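Provasari Pattern Words

A word list of surface pattern and ornament, in Finnish and English

Version 2

What this is

Provasari Pattern Words is a list of terms which people use when they talk about printed patterns: wallpaper, curtain cloth, oilcloth, wrapping paper. It was started because the members of our evening group in Provasari could not agree what to call things. One person said "leaf", another said "blade", and the third said "that pointed thing", and all three meant the same shape. For a group that wants to catalogue old patterns this is a real difficulty.

The list is a plain text table. It has one row for each term. It does not contain the patterns themselves, only the words and short notes on how the words are used.

Who made it

Tyyne Väisänen collected the Finnish terms and wrote most of the notes. Ulla Leinonen made the first English translations. Bushra Magsi went through all English terms again and corrected many of them, and she also added the terms for repeat and mirror, where the first version was weak. Lauri Vuorinen keeps the files in order. I, Arvo Oksanen, wrote this text, so the mistakes in the grammar are mine.

Files

words.csv – the main table
sources.csv – where each term was heard or read
dropped.csv – terms we removed, with a note why
README – this text

All files are saved as UTF-8. Please check this before you open them in a spreadsheet program, otherwise the letters ä and ö will be broken. The separator is a semicolon, as some notes have commas inside.

Columns in words.csv

id – a number that never changes, even if the term is moved to another group
term_fi – the Finnish term in basic form
term_en – the English term, singular
group – one of the 6 groups explained later
note – free text, in English
heard – yes if the term was heard in speech, no if it comes only from print
doubt – yes if we do not fully agree about the meaning

Empty cells mean that we do not know. They do not mean "no". In version 1 this was not clear and somebody used the empty cells as negative answers, so I repeat it: empty is unknown.

The groups

Plant. Leaves, buds, stems, seeds and everything that a normal person would call a plant, also when it is very simplified.

Drop and curve. Teardrop, comma, hook, crescent. These were the hardest to separate. A hook with a thick end is by our rule still a hook. A teardrop has one pointed end only.

Edge and point. Spike, blade, tooth, thorn. Blade is a long form with one curved side. If both sides are curved and it has a middle line, put it to the plant group as leaf.

Block. Checker, brick, stripe and other forms made with straight lines.

Vessel and object. Bowl, vase, basket, fan, lantern. A term goes here also when the thing is only suggested by the outline.

Arrangement. Words for how the forms are placed: mirrored, half-drop, straight repeat, border, all-over. This group does not describe shapes at all.

One pattern can need words from many groups. In large symmetrical designs this is the usual case, and the person who describes should begin from arrangement and go to the shapes after that.

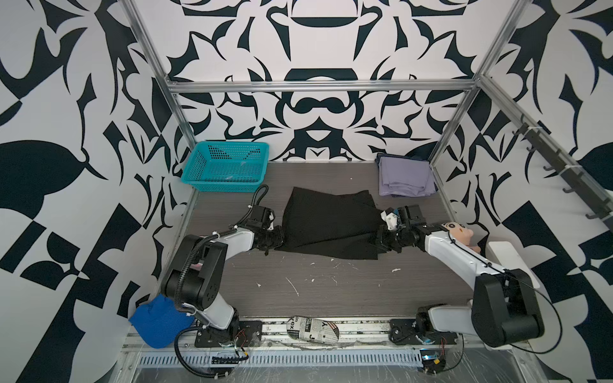 Mirrored ornament in black and white. Terms used: mirrored, leaf, blade, teardrop, hook, spike, checker-like.

How the terms were collected

The first terms were written down in July, when Tyyne and Ulla sat with the sample books of the old Jääskeläinen paint and paper shop. The shop is closed but the family kept the books and let us read them at their kitchen table. The books gave us 45 terms. Most of them were handwritten in the margin by the shop keepers, and a few we could not read.

After this we interviewed people who had worked with patterns. There were 23 interviews, all in Finnish. The oldest person had hung wallpaper all her working life and gave us more good words than all the printed sources together. We did not record the interviews. The interviewer wrote the terms on paper cards, and Lauri typed the cards afterwards.

English terms were not collected in the same way. They are translations, checked against mail-order catalogues from the Ninmont wallpaper works. For this reason the column heard is always about the Finnish term. Please do not use it for the English one.

Known problems

The list is strong in plant words and weak in block words. The people we met liked to talk about flowers.

Some Finnish terms are local and would not be understood in another town. We have not marked these, as we do not know how far each word is used. It would be good if someone from the north could look at them.

The words "mustache" and "whisker" are both used for the rounded double curve that often sits under a central form. Bushra prefers "moustache" with the British spelling, and this will be the spelling in the table from now on. The old spelling stays in dropped.csv.

The term "bowl" has doubt = yes. Three people used it for any dark rounded form in the upper part of a mirrored design, and the others only for a real vessel.

Colour words are left out on purpose. We tried them and the arguments were endless.

Changes from version 1

The group "Drop and curve" was separated from "Plant".
Duplicate rows were joined, the lower id was kept.
The column doubt is new.
The export from the Oteck card program was repaired. It had cut the long notes in the middle of a word.

Use and thanks

You may copy, change and print the list for any purpose. If you publish it, please mention Provasari Pattern Words and the version number. Corrections are welcome – send the id, the old text and the new text, and if possible tell where you have heard the word. Letters in Finnish or English are both fine.

Last edited 30th October by A.O.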